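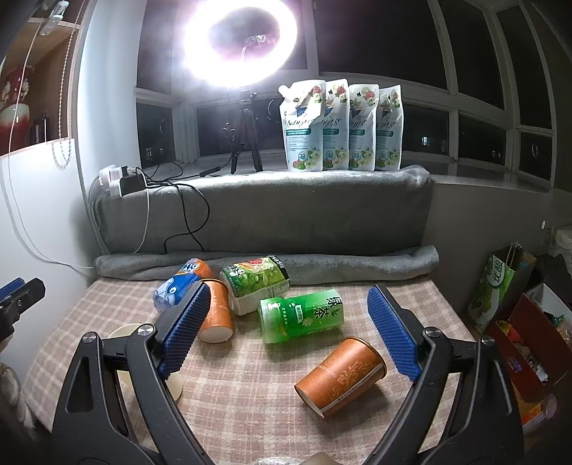

Beathag Geddes had been asked to say a few words before the first screening of Kendine, and she had 30 minutes left to write them. She had been in the film for more than 2000 feet of it, by the editor's count, and had two lines. Mhairi Guthrie, who directed, was already out front in the June heat, having her picture taken with the sponsors. Beathag sat in the back room and wrote on a napkin. The table had a checked cloth on it, and an orange paper cup lay on its side near a juice carton that had gone over too. She left them there.

"They want you on the carpet," Keir Strachan said from the door.

"Who does?"

"The man from Rikum. He thinks you're the lead."

She wrote another line and crossed it out. Sheena Mowat was the lead. Sheena was on a train that had stopped outside the city, and she had called twice to say so.

"Did you tell him?"

"No," Keir said. "He'd brought flowers."

Beathag put the napkin in her purse and went out to get them.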